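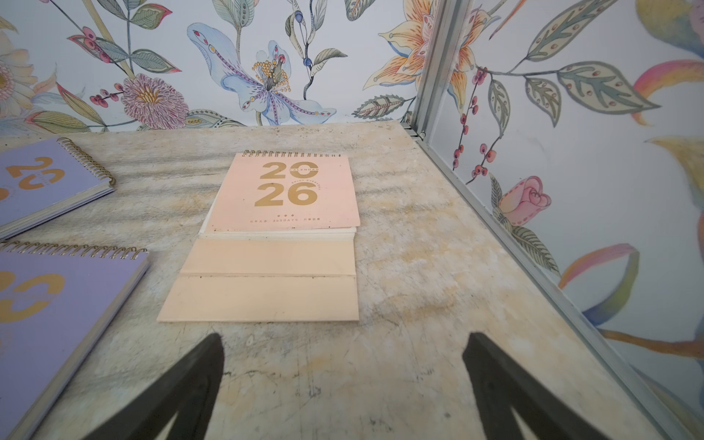 Pink 2026 copy, stand opened out flat.

coilbound_kt
Bought 18 leftover 2026 desk calendars from Harkiden. The board stand has one crease. Will it hold that shape until November?

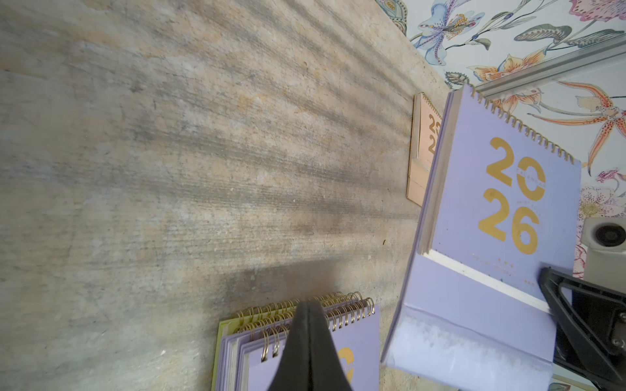

Lavender cover, gold numerals.

gsm215
Depends on the board. Below 215 gsm the crease goes soft. Score it again with a bone folder.

platen_jo
Disagree. Rescoring breaks the fibers. Tape the back of the fold – linen tape, one strip.

coilbound_kt
No tape on hand. I also need to sort by color: lavender, pink, peach, yellow-green.

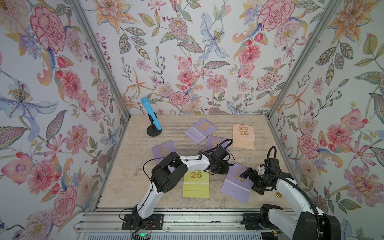 Mac Suibhne
Store them flat with the coils at alternate ends. Stacked coil on coil, the wire dents the covers.

gsm215
Alternating is fine for two. In a full box I would stand them upright, coils up.

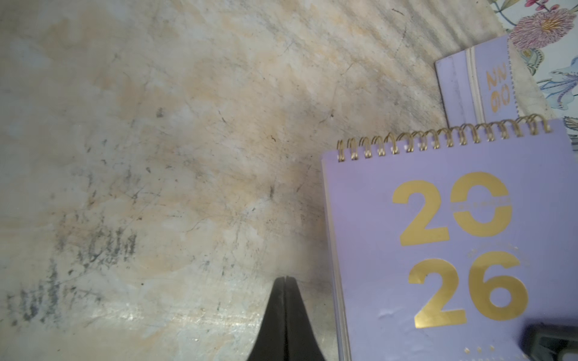 coilbound_kt
Thread starter

Some covers are lightly wrinkled – does pressing help?

platen_jo
Roughly 2 days under a flat weight, coil outside the edge.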